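Koler opens orders for two-arm Jurnora kit, and asks buyers to test it hard first

August. Koler today opened orders for Jurnora, a tabletop kit with two robot arms meant for small food packing rooms and teaching kitchens. The company is making fewer promises than is usual in this business, and it thinks buyers should be wary of anyone who makes more.

Jurnora ships with 2 arms, a gripper for each, a table frame and the control software. It is meant for light, slow handling work: fruit onto plates, plates into trays, items out of baskets. It will not replace a packing line. Koler has seen plenty of demonstration videos in which a robot clears a whole kitchen, and would like to know how many takes they needed.

For that reason every order starts with an 8-week trial on the customer's own table, with the customer's own goods. Buyers are asked to log every failed pick, including the ones that a person quietly put right. A kit that does not earn its place can go back at the end of the trial, and Koler pays the freight.
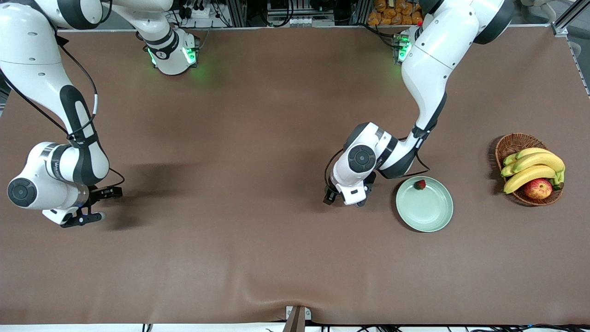 Huttunen, which ran an early kit for 6 months, was asked for a comment and did not hold back: setup took longer than the manual said, soft fruit needed far more tuning than hard fruit, and the savings on labor were still too small to measure. It has kept the kit, mainly for training new staff, and said it would want to see better numbers before ordering another.

Koler accepts those points. The setup chapter has been rewritten, and settings for soft fruit are now part of the standard software. Whether that is enough is for the next customers to judge.

The first production run is limited to 800 kits. Sales and repairs are handled by Wikora, which also keeps the spare grippers in stock. Prices are given on request, with the service contract listed as a separate line so that buyers can see what they are paying for.

Trial requests: contact the Wikora sales desk. Trial logs from early customers are available on request, failed picks included.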